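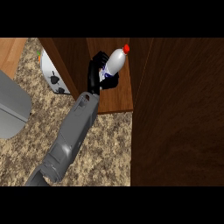

What is changing with the Kidley refill scheme? From December you can bring back any clean Vulum bottle to any of the 14 shops taking part and have it filled for less than the price of a new one.

PRESS RELEASE — for immediate use

Vulum takes refill scheme across the Kidley area after trial in Cadton

Household cleaning firm Vulum is to widen its bottle refill scheme to the whole of the Kidley area this December, after a trial at two shops in Cadton. Washing-up liquid, laundry liquid, floor cleaner, hand soap. All four from the start, with a fifth (bathroom spray) to follow in the spring if the nozzles can be sorted out.

The trial ran through the summer and into autumn. In that time 741 households signed up for a refill card, well up on what the firm had planned for, and the Cadton High Street shop had to move its drums nearer the back door so deliveries could get to them without going through the queue.

How it works. Bring the empty bottle, rinsed, cap on. Staff weigh it, fill it, weigh it again and you pay for what went in. No minimum. Half a bottle is fine. A label goes on with the product name, the fill date and the safety wording, and the old label must come off or be covered — this is a legal point and shops have been told to stick to it, so please don't argue with the person on the till.

Bottles from other makers can be used for hand soap and washing-up liquid only. Floor cleaner and laundry liquid have to go in a Vulum bottle with the child-proof cap. Drinks bottles will not be filled with anything, at any shop, however well they have been washed. We had a fair few of these in Cadton and the answer was the same each time.

Prices

A refill of washing-up liquid comes in at about 200 pence a litre. Laundry liquid costs a bit more, hand soap a bit less. Full price list will be up in every shop before the launch and on the Vulum website. Prices are held until the end of spring. Card holders get every tenth fill free, and stamps from the Cadton trial carry over, so do not throw the old green cards away.

A Vulum spokesperson said: "People in Cadton told us pretty bluntly what they didnt like. The drums were too high, the taps dripped, and the laundry liquid smelled too strong with the lid off. We have changed the taps and dropped the stands. The smell we are still working on. What they did like was paying for the amount they wanted, and we've kept that as it was."

The liquid is made and put into drums at the Kumarasinghe works on the edge of Kidley, a family business which has supplied Vulum since the first range came out. Empty drums go back on the same van that brings the full ones. The works has taken on a second van for the new round, and an early shift.

A spokesperson for Kumarasinghe said: "Drums are easier for us than small bottles. Fewer caps, fewer boxes, less tape. It does mean more washing out at this end and we have put in a new rinse bay to cope. We're pleased it is going to more shops and we'd like to see it go further."

Shops taking part

Most are corner shops and greengrocers, along with the Cadton hardware shop, the farm shop on the Kidley road and both of the shops from the trial. Opening hours differ. Several of the smaller ones will only fill before 4pm, as the drums have to be locked away before the after-school rush. Please check the list before making a special trip.

Shops that would like to join later can ask for a pack. Needed: a level floor, a sink within reach, space for four drums and somebody willing to be trained. The training takes a morning and Vulum pays for it. Stands and scales are on loan free of charge for the first year, after that there is a small monthly fee.

Households without a bottle can buy an empty one at cost from any of the shops, or take one from the give-and-take crate by the till where there is one. Damaged or split bottles can be handed in and will go back to Kidley for recyling with the works waste.

Notes to editors

Refill cards are free and can be picked up in store. One per household.

The scheme does not cover Vulum bleach or drain cleaner, which will go on being sold in sealed bottles only.

Editors wanting to visit the works should ask through the Vulum press desk. Mornings are best, closed shoes please, visitors will be given goggles. Intervews by phone can normally be set up the same day.

ENDS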